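Planner update cuts stalled motions on tabletop arms, Sullden says
Monday
By Zuweira Addo

Sullden has released version 6 of Lulard, its motion planning and control package for single-arm tabletop manipulation. The new version changes how the planner handles trajectories that become invalid while the arm is already moving.

Earlier versions of Lulard computed a full path, checked it for collisions once and executed it to the end. If the perception module reported a change partway through, the controller stopped the arm and requested a new path from rest. In version 6 the collision check runs continuously against the latest object map, and the planner repairs only the affected segment. The arm slows during the repair but does not have to stop unless no valid segment is found within 50 milliseconds.

The company tested both versions on 200 pick-and-place tasks using household items and kitchenware. Version 5 stopped for a full replan in 73 of them. Sullden has not published the equivalent figure for version 6, saying that the two releases log interruptions differently and that a corrected comparison will follow.

The object map has also changed. Each item now carries a position estimate with its own age and confidence value. When the arm blocks the wrist camera's view of an item, the estimate is kept and its confidence lowered over time — previously the item was dropped from the map and had to be detected again. The decay rate is set per object class in the configuration file.

Soft objects remain a weak point. Lulard models them as rigid bounding volumes, and the release notes advise adding extra clearance by hand.

Cable routing is handled by a separate constraint file, which limits wrist rotation according to the slack available on a given arm. Files written for version 5 will load, but the joint limit fields have been renamed and the old names produce a warning.

The update includes a log viewer, Osei, that replays planner decisions alongside joint positions. It replaces the command-line tool Brakolthorpe, which will receive fixes until February.
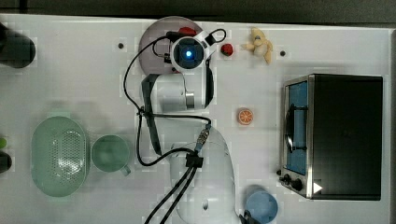

A tabletop arm with a wrist camera among kitchen items, including a toaster oven, a colander and a light blue cup.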